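Home | News | What's On | Food | Letters

Prukamley snack swap is back, and it's bigger

5/23/26

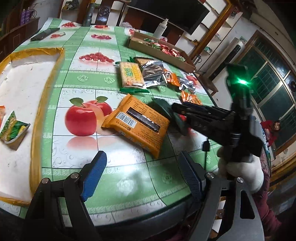 I'm very happy to say the snack swap is returning to the hall on Kasport Road next month, after the April one raised 1,221 pounds for the library's reading room. If you missed it, you bring a packet of something from a shop you love, put it on a table and go home with something you've never tried (I came away with sour plum sweets and regret nothing). Plenty of it comes from far off, like the plump orange packet with Chinese text on the back, lying on a fruit-patterned cloth — and half the fun is asking the person next to you what's in it.

Ainhoa Ibarra, who runs the Somboon grocery, is putting up 10 hampers for the raffle this time, and tickets are two pounds each. The reading room fund now stands at 3,524 pounds, so we're getting there! Doors open after lunch. Sealed packets only, please, and nothing that needs a fridge.

Comments

Jistov: Will there be tea again? Last time the urn ran out before I got there.

plumfan: More sour plums please!!

Recent items
Library roof: work starts soon
New bus times for Kasport Road
Allotment waiting list reopens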